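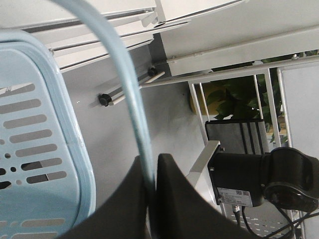
Drendik shelf-picking kit with a light blue basket, wrist view

By Marjorie Treloar
September

Drendik is a shelf-picking kit for small stores, sold by Pemus. It pairs a robot arm and a two-finger gripper with software that learns a store's shelves, and it is one of the most likable products in its class. The kit carries an ordinary shopping basket to the shelf and fills orders one item at a time, so a shop can keep the shelving it already owns.

Design

The arm was developed at the Pemus workshop in Dunmore under Zihan Gu, whose team wanted a single gripper for both the basket and the goods. A small camera at the wrist gives the close view, and a fixed camera watches the whole shelf. The software holds up to 125 products and can learn a new one in some 21 seconds, a wonderfully short wait for anyone who restocks often!

Drinks are the usual first test. Bottles and cans differ in height, width and grip, and shiny labels can throw off a weaker vision system. Drendik copes with them very well, even with bottles standing behind one another. 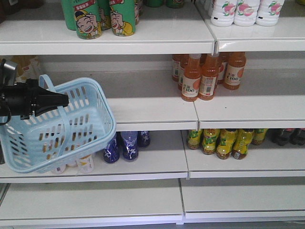
Versions

The standard kit has one arm. Kirkilar, the larger version, has 2 arms and comes with 6 months of support.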